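Skondness vs Grorell fingertips in sim, grasp results differ more than expected

Posted in: Grippers and End Effectors

kelvin_offset
Ran the same kitchen pick set with both fingertip models. Same arm, same controller, 80 grasps each, 2 seeds. Skondness tips dropped almost nothing. Grorell tips lost the object on most picks of anything round. Friction coefficients are identical in both files. 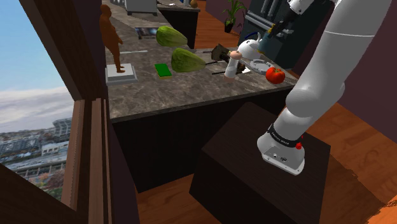 Contact stiffness is where I would look first. The Grorell model ships with a much softer default, and the solver lets the object creep out during the lift. Flat items like the sponge should hide this, since they give the pads a full face to press on. The tomato and the pale green ridged vegetables will show it. I have the yellow tips on the gripper here and have not touched the solver settings yet.

tarn_88
Which controller? Position mode in Lemitham clamps finger force at a default nobody reads. Check that before blaming stiffness.

kelvin_offset
Lemitham, force mode. Log shows the commanded value reached on every grasp.

shimstock
Disagree on stiffness. Look at the collision mesh. The Grorell tip was 3664 triangles last time I opened it, and the convex hull rounds off the pad. You are getting point contact — no stiffness value fixes that.

tarn_88
Hull is only used if you leave decomposition off.

shimstock
It is off by default.

kelvin_offset
It was off. Rerunning with decomposition on, stiffness unchanged. Will post the numbers Monday.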